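**Protokoll Betriebsrunde Datenbank-Hosting**
Datum: 4. Juli 2022
Ort: Hendholm, Besprechungsraum 2
Protokoll: Bereich Plattformbetrieb

## TOP 1 Stand der Migration

Die Kundendatenbanken auf dem Altsystem Bellico werden weiter auf den neuen Cluster Kozan umgezogen. Von 421 Instanzen sind 80 noch offen. Betroffen sind überwiegend Instanzen mit abweichender Sortierreihenfolge (Collation), bei denen der automatische Import abbricht. Die Umstellung erfolgt manuell im regulären Wartungsfenster.

Bei zwei Kunden ist der Kompatibilitätsmodus noch auf die Vorgängerversion gesetzt. Eine Anhebung erfolgt erst nach schriftlicher Freigabe.

## TOP 2 Sicherung und Wiederherstellung

Vollsicherungen laufen auf Kozan alle 24 Stunden, Transaktionsprotokolle werden separat gesichert. Der Wiederherstellungstest vom Januar ist dokumentiert, die Prüfsummen stimmten überein. Offen ist die Ablage der Schlüssel für verschlüsselte Sicherungen - bisher liegen sie auf demselben Speichersystem wie die Sicherungen selbst.

Beschluss: Die Schlüssel werden auf ein getrenntes System verlagert. Das Betriebshandbuch wird entsprechend ergänzt.
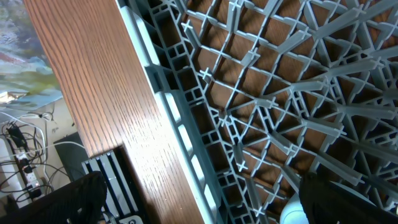
*Bereich Plattformbetrieb, Standort Hendholm*

## TOP 3 Kapazitätsplanung

Die Prognosewerte aus Estimgate weichen beim Speicherbedarf von den Messwerten ab. Ursache ist die doppelte Zählung von Testinstanzen. Der Filter wird angepasst, danach erfolgt ein neuer Lauf. Eine Erweiterung des Speichers wird bis dahin zurückgestellt.

## TOP 4 Tarifstruktur

Der Einstiegstarif enthält derzeit keine Begrenzung gleichzeitiger Verbindungen. Vorschlag: Grenzwert je Instanz, konfigurierbar über das Kundenportal. Kein Beschluss, Wiedervorlage nach Abschluss der Migration.

## Offene Punkte

- Liste der offenen Instanzen mit Collation-Angabe versenden
- Schlüsselablage umstellen
- Estimgate-Filter korrigieren, Ergebnis im Ticket hinterlegen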